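Furniture Basics – Session 7: Reading the Grain

Welcome back! Today is all about tabletops, and I love this session, as you'll never sit down to dinner the same way again.

Grain is the record of how a tree grew and how the board was cut from it. Saw straight through the rings and you get tidy parallel lines. Saw along the outside of the rings and the lines start to wander – curves, arches, long sweeping waves. Pale woods are lovely to learn on: the lines are only a little darker than what lies between them, so you have to slow down and look.

Find the slightly darker tan lines first, follow one toward the upper right, then hunt for the small ovals in the pattern. The nearly white streaks through the middle are light bouncing off the finish, so leave them out of your drawing.

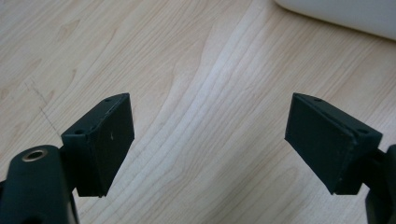
Try it at home

1. Pick any wooden table and clear a corner of it.
2. Look from directly overhead, then from low down by a window.
3. Sketch the main lines in pencil (7 minutes is plenty!).
4. Mark every spot where glare hides the grain.

Bring your sketch to the January workshop at Ondstead.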